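Lumavel Reuse Store — Second Progress Report to the Forkevis Fund

July 2021
By Zerrin Çetinkaya

The grant of 2,256 was for setting up a sorting area for donated household goods and running it through the summer. The area is now in use. Most of the money went on tables, shelving and bins, and 400 is left for labels and replacement bins.

Since the last report we have taken in 164 boxes of goods. Kitchen items are the largest group, followed by toys and small tools. Chie Minami rewrote the sorting list in the spring, and it now has 16 categories. The old list had too many that overlapped, and cups in particular were ending up in three different places.

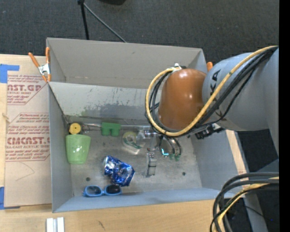 Mixed goods go into a large open bin on a tabletop before they are sorted. We chose a gray one with smooth walls — the first bins we tried were too deep, and small items got lost at the bottom. The floor of the bin is already scuffed and the sloping panel at the far side has a dark patch on it. Neither affects the work, and we don't plan to replace it this year.

Plastic cups and other light items are still the slowest to place. They sell for very little, and Taner Saraç has suggested bundling them in sets. We will try this in the Jetton branch first and report the results.

Two things are behind schedule. The price labels have not been printed, and the shelving for the back wall came with the wrong brackets. Bülent Kozan has returned the brackets and expects the right ones in August. Until then, sorted goods are kept in stacked crates under the window.

We are not asking for any change to the budget. The remaining payment can be made on the dates already agreed.

Last updated: July 30

Related items
First progress report to the Forkevis Fund
Sorting list, current version
What we can and can't accept
Jetton branch opening hours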